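Apuntes de la visita a Skiltmont, jornada de puertas abiertas, marzo. Escritos en el tren de vuelta, perdón por el desorden.

Llegué tarde. Aparcamiento lleno, dos vueltas a la manzana, y al final dejé el coche delante de la panadería. En la entrada, pegatina con el nombre y un plano fotocopiado que no se correspondía con nada (la sala 6 está en el sótano, no en la primera planta, ojo si vais el año que viene). Me salté la charla de bienvenida y fui directa a lo que me interesaba: la mesa de la cocinita. Platos, comida de juguete, el bote de ketchup.
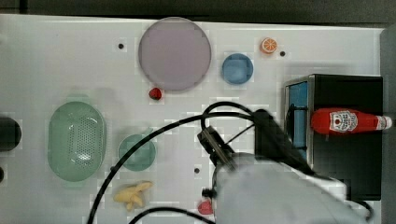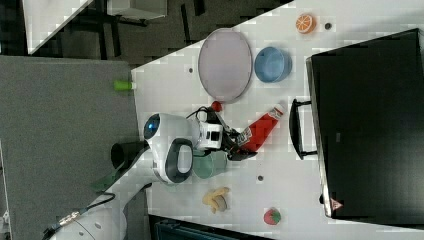
Lo de los colores pastel me gustó más de lo que pensaba. Lavanda, azul, verde clarito. Nada de ese rojo chillón de siempre en las vajillas infantiles, y sobre la mesa blanca todo se distingue de un vistazo. Apunto para la ludoteca: mesa blanca SÍ. La nuestra, la de flores, fuera ya.

La naranja, muy bien, con los gajos marcados. Las fresas siempre me preocupan por el tamaño, con los de dos años ni hablar. Para el grupo de mayores, sin problema. Preguntar si venden la fruta por separado o hay que comprar el lote entero. Se me olvidó preguntarlo, claro.

Después, pasillo largo y la sala de Ondier. Más tienda que otra cosa. Estanterías, catálogos, una chica muy amable que me dio 7 folletos iguales. Tienen cestas de almacenaje apilables, precio razonable, pero la tapa no encaja a la primera y con niños eso es la muerte. Lo dije. Tomaron nota, o hicieron como que tomaban nota.

Café a las 12. Flojo. Las galletas, en cambio, buenísimas, de mantequilla, me guardé dos en el bolso.

Allí coincidí con Bernd Kleinschmidt, que lleva una ludoteca en Steinbach y con quien solo habia hablado por correo. Media hora de charla, lo mejor de la mañana. Él no compra nada de comida de juguete suelta: monta cajas por "recetas". La caja del desayuno, la caja de la merienda, la caja de la barbacoa. Cada una con su lista plastificada pegada por dentro de la tapa, y el niño que la devuelve repasa la lista. Dice que desde entonces pierde muchísimo menos. Le pedí una foto de las listas, me la manda esta semana. También discutimos por los plátanos: él los quiere de uno en uno, yo en racimo, que se pierden menos. No hubo acuerdo.

Otra idea suya: los botes (ketchup, mostaza, leche) van siempre en la caja tumbados y al final, encima de todo. Si van debajo, los crios vacían la caja entera en el suelo para sacarlos. Tiene razón. En la nuestra van debajo.

Por la tarde, taller de Flellia sobre limpieza de juguetes. Sala demasiado pequeña, gente de pie en la puerta, un calor tremendo. Me quedo con lo básico:

- plástico duro: agua templada y jabón, secar el mismo día
- coladores y cestas con agujeritos: cepillo de dientes viejo, no hay otra
- madera: trapo húmedo y punto
- pegatinas medio despegadas: quitarlas del todo, no volver a pegarlas (culpable)

Lo de la desinfección entre préstamos lo explicaron a toda prisa. Pasan la presentación por correo, la reenvío al grupo en cuanto llegue.

Dinero. Hay 2000 euros para renovar el material este año, entre todo. Mi propuesta, para hablarla en la reunión: primero la mesa, luego vajilla en tonos claros y con lo que quede, cajas para copiar el sistema de Bernd. Las cestas de Ondier yo las dejaría, a no ser que arreglen la tapa.

Cosas que no vi por falta de tiempo: el patio, la zona de bebés, la exposición de puzzles del piso de arriba. Si alguien fue, que me cuente los puzzles por favor, que tenemos tres sin piezas y hay que reponer.

Salida a las cinco y pico. El coche se queda hasta mañana delante de la panadería, no arrancaba, de ahí el tren. Los folletos los llevo el próximo día, hay de sobra para todas.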